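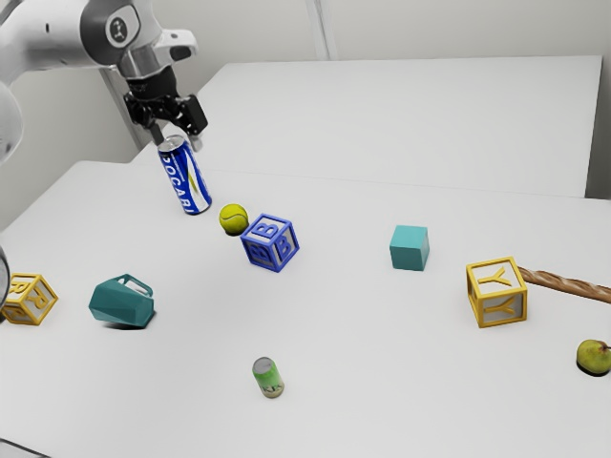
Stonditz Quilters Clear the Scrap Closet

2019-09-20

The Stonditz Piecemakers have finished sorting the scrap closet, a job first proposed when several current members were still buying thread for home ec. The final tally, chalked on the door, stands at 2139 usable pieces and one trash bag that everyone agreed not to open again.

Valter Halvorsen, who joined in the spring to learn binding and has so far mostly learned sorting, kept the count. "I was told it would take one evening," he said. It took five, plus a long lunch devoted to whether teal goes with the blues or the greens. Teal now has its own bin.

The closet yielded 548 precut squares, nearly all of them five inches and a few of them five inches in spirit only. Those have gone into a basket marked "Generous Seams." There were also 102 half-square triangles in brown and mustard, pinned together in pairs with a note reading "finish by Easter." The note does not say which Easter, and the handwriting has been disowned by everyone at the table.

Members voted to turn the triangles into a pinwheel top for the guild's winter raffle. The vote was close. A rival plan to mail the whole bundle to the Plunitz guild, in return for the box of upholstery samples they sent us a while back, failed by two hands.

Anyone who would like to help can pick up a packet at the next sew-in, upstairs at the Sandberg Library. Each packet holds enough for one twelve-inch block. Please press toward the brown, trim before you hand it in, and resist the urge to swap out the mustard. We will notice.

The rest of the scraps are free to members through the end of the month, one grocery bag per person. Fabric brought in to "trade" will be weighed – last year's swap somehow left us with more than we started with. Whatever remains goes to the Akgate after-school sewing club, whose teacher has asked for cottons only and was quite firm on the subject of fleece.

Finished blocks are due at the December meeting. Bring your own seam ripper, as the guild's has gone missing again. It may be in the teal.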